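Sturon pineapple corer, stainless, 7 months in

I bought the Sturon in the medium size after my plastic corer stripped its thread. I'd looked at the Jaiswal as well, but it only comes in one diameter and the handle doesn't detach.

It works the way they all do. You slice the top off the fruit, set the ring blade over the core and turn clockwise. The flesh comes up as one long spiral and the core stays standing in the shell. On a ripe pineapple it takes 16 turns to get near the bottom. Stop there, or you'll go through the base and have juice all over the bench.

The blade is sharper than my old one and hasn't dulled. The shaft has depth marks stamped into it, in centimetres, but they're shallow and hard to read once there's pulp on them. The handle clips on with two side buttons. Mine was stiff for the first few weeks and has since loosened up without getting wobbly.

Waste is the main complaint. A medium blade in a big fruit leaves a thick wall of good flesh behind. I weighed what I scraped out of the last shell and got 237 grams. I put it in smoothies, but if you want every bit you're better off with a knife. Very small fruit has the opposite problem and you end up with eyes in your rings.

Choosing the fruit matters as much as the tool. Look for yellow skin, fresh green leaves and a sweet smell at the base. A green one is hard work on the wrists.

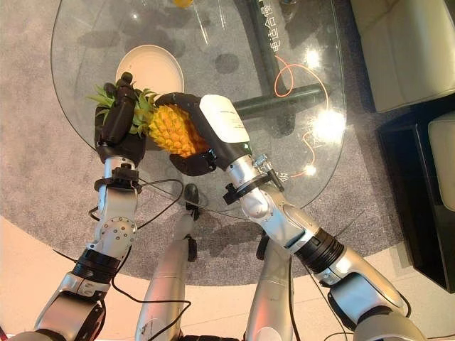

A yellow pineapple with its crown still on.

Cleaning is easy enough. Rinse it straight away and run a bottle brush up the shaft. It's fine in the dishwasher, though the handle holds water and needs to be stood on end.

Four stars. I'd buy it again, but check your usual fruit against the size chart first.

Manon Cormier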